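Search this forum
Search
Advanced search

Matte plates and bare wood tables - do they mark?

Print this page | E-mail this thread

tealeaf_2
We're in the last stretch of doing up the dining end of the kitchen and I need to settle on everyday plates. The table is light wood with a hardwax oil on it. I've narrowed it down to plain matte stoneware, no pattern, in some sort of blue or grey. My sister says I'll regret it because matte shows every knife mark and the foot of the plate will scratch the table. Has anyone lived with this combination for a while? The set I keep going back to is the Ferkau one.

Gatepost
I've had matte plates for two years. The knife marks are real but they are metal left on the glaze, not scratches in it. A bit of cream cleaner on a damp cloth takes them off. I do ours once in January when I turn the cupboards out and that's it.

The table is a different matter. Turn a plate over in the shop and run your thumb round the foot. If it feels like sandpaper, it will behave like sandpaper.

marrowfat
Disagree with the above on cream cleaner. I did that on a dark set and ended up with shiny patches in the middle of every plate. Now they look worse than the knife marks did. I'd buy gloss and be done with it.

Gatepost
Dark glazes are worse for that, I'll give you. Mine are mid grey. What were you using to rub with?

marrowfat
The green side of a sponge.

Gatepost
Well, there you are.

north_landing
Our table came out of a chapel hall at Skivodthorpe and has 1932 stamped under one end, so it had plenty of marks before we got it. We put plates straight on it and I've never found a scratch I could blame on a plate. Heat is what did the damage. One dish from the oven and there was a white ring that took me a whole afternoon to get out. I'd worry about that before I worried about the feet.

Pilkington
If you do find a rough foot you can take it down yourself. Wet the foot, use wet and dry paper, fine grade, and go round gently until it stops catching. Keep it wet so you aren't breathing the dust. A full set took me less than an evening. Or stick felt dots on, but they come off in the dishwasher and block the filter, so I wouldn't.

tealeaf_2
Thanks all. I hadn't thought about the feet at all. The shop at Vellville has the set out on display so I'll go and turn some over. Does colour make any difference to how they look on pale wood? Everything I own now is white.

oddspoons
Colour was what I went round in circles on. I wanted white as well, because food looks right on it and you can replace one without matching. On our table white looked cold, and cream disappeared into it. In the end I went for a dusty blue-grey, and I'm glad, because it stands out against the honey colour of the wood without shouting. The rim is only a narrow raised lip, so nearly all of the plate is flat and usable, and gravy still stays where it should. I was worried that having no pattern would look like a canteen. I don't think it does, but then I like things plain.

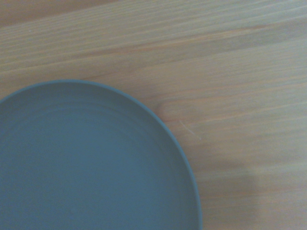
marrowfat
Nice enough colour. I'd still want to know what it's like after a year of steak knives.

oddspoons
Ask me in a year. We don't eat much steak.

tealeaf_2
That's very close to the one I was after. Is it heavy? My cupboard shelves are thin.

oddspoons
Heavier than the china we had. I keep them in two piles instead of one tall stack, and the shelf hasn't bowed. If yours are chipboard I'd use the bottom shelf.

north_landing
Check the width as well. My cupboard is 273 mm deep inside and the doors wouldn't shut on the first dinner plates I bought. They went back the next day.

tealeaf_2
Went this morning, Saturday, October 30, 2021. The Ferkau feet were rough on the large plates and smooth on the bowls, which seems odd for the same range. Bought one large plate to try. I'll rub the foot down as Pilkington says and use it on the table for a few weeks before I get the rest.

Gatepost
Sensible. Go easy on the cream cleaner and use a cloth.

marrowfat
Or buy gloss.

Back to top | Contact the moderators | Posts remain the copyright of their authors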